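How a Robot Learns to Put a Leg on a Table

Science Explained – Ages 9 to 12
25/07/2025

Some jobs are easy for people and hard for robots. Pushing a leg into a small table is one of them. You hold the table still with one hand, you bring the leg over with the other, and you push until it stops. Most people can do it while talking about something else.

A robot cannot do this unless it has been given a method. The Luvano study tested one method for teaching it. This page explains what the method is, how it was measured, and what the results were.

What the robot has to work with

The robot in the study has two arms. Each arm ends in a gripper, which is a kind of hand with fingers that open and close. A gripper can squeeze. It has no palm and no skin, so it gets much less information from touch than your hand does.

To make up for this, the robot uses cameras. One camera sits high up and looks down over the arms, a bit like your eyes. The others are small and ride near the grippers. Imagine having an extra eye on each wrist.
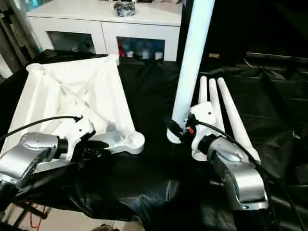 A task for two arms has to be divided up. In the Luvano study, one arm has the holding job and the other has the moving job. The holding arm keeps the base from sliding. The moving arm carries the leg to the socket, lines it up and pushes. If the holding arm lets go too early, the base turns and the leg misses. If the moving arm pushes too early, the leg catches on the rim of the socket and tips over.

So the two arms must share one plan. They are run by the same computer program, which looks at all of the camera pictures together and decides what both arms should do next. It makes this decision many times each second.

Learning by being shown

There are two main ways to get a robot to do a job.

The first way is to write down every move. Go forward this far. Turn this much. Close the fingers. This works well in a factory where each part arrives in exactly the same place. It works badly when parts are dropped on a table in any position, as they are in a home.

The second way is to show the robot what to do. A person steers the arms through the whole job by remote control, and the computer records everything: what the cameras saw, where each joint was, and how far the fingers were open. One recording from start to finish is called a demonstration. After collecting many demonstrations, the computer looks for the link between what was seen and what was done. When the socket looks like it is on the left, the person moved the arm left. When the leg was tilted, the person straightened it.

This second way is called imitation learning. To imitate means to copy. The word is slightly misleading, as the robot must do more than copy. It has to handle tables and legs in positions that were not in any of the recordings.

The Luvano team collected 98 demonstrations of the leg job. They were made in March in the Hivelitz workshop, all with the same kind of base, which the team calls the Koster base. The base was turned a different way each time, so that the computer would not learn just one position.

Why close pictures are difficult

A camera near the gripper has a good view of small things. It also has a problem. When the gripper gets very close to a part, the part fills most of the picture, and the camera can no longer see what is around it.

You can test this yourself. Hold a cardboard tube right in front of one eye and close the other. You can see the surface of the tube very well, but it is hard to say how long the tube is or where its end is pointing.

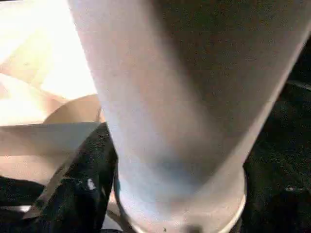 How does the robot know where the end of a long leg is if it cannot see it?

It combines the views. The close camera shows how the part sits near the fingers, and the high camera shows which way the whole part is leaning. The program was trained with both kinds of picture at the same time, so it learned to use each one for what it shows best.

Plain surfaces add another difficulty. A computer finds position partly by looking for marks, corners and edges. A smooth white tube has few of these. The side facing a lamp may look bright and the other side gray, and a badly trained program can mistake the line between the two for a real edge. The team dealt with this by moving the lamps between demonstrations. The shading changed from one recording to the next while the shape of the part stayed the same. Over many recordings, the program learned that the shading was not worth following.

What the team compared

A research result usually needs a comparison. If a robot does a job well, you still do not know which part of the method helped. The Luvano team therefore trained 2 versions of the program.

Version A used the high camera only.
Version B used the high camera and the close cameras.

Everything else was kept the same. Both versions had the same demonstrations, the same training time and the same robot. When only one thing changes between two tests, scientists say the test is controlled. Any large difference in the results is then likely to come from that one thing.

Each version was tested in the same set of starting positions. A test counted as a success if the leg was fully seated in the socket and stayed there after the gripper opened. A leg that stood up but could be lifted out without any pull was counted as a failure. This rule was written down before testing began, so that it could not be changed later to make the score look better.
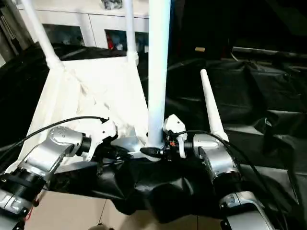
Choosing the background is part of designing a test like this. A program that learns from pictures may use anything in them, including things that have nothing to do with the job. If a cup always stood beside the table in training, the program might come to depend on the cup. Dark cloth behind and under the work helps to limit this, and it makes pale parts easier to pick out. A white pole standing upright against folds of black fabric has clear sides that a camera can follow. The cloth does have a drawback. It wrinkles, and the wrinkles make edges of their own, so the program must learn to ignore those too.

The results

Version B did better than Version A. The difference was small during the first part of the job, when the arm picks up the leg and carries it across. The high camera is good enough for that. The difference was large in the last few moments, when the tip of the leg has to enter the socket.

Version A tended to stop slightly to one side and then push. Version B made small corrections first. It would move a little, look, and move a little again. The people who made the demonstrations had done the same thing, though no one had told them to.

Both versions had trouble when the base started out upside down. There were only 9 demonstrations with the base that way up. This seems to be too few, but the team has not yet run the test that would show it.

What the results do not show

The study used one kind of base in one workshop. It does not show that the same program could put together a chair or a tent. A new job would need new demonstrations, and perhaps different grippers. The next study, called Werano, will use parts that bend, such as thin poles and cloth. Bending parts change shape when they are held, so the program will have to keep track of the shape as well as the position.

Words to know

Gripper: the part at the end of a robot arm that holds things.
Demonstration: one full recording of a person steering the robot through a job.
Imitation learning: teaching a computer with recordings of the job being done.
Controlled test: a test in which only one thing is changed.
Socket: a hole or cup that another part fits into.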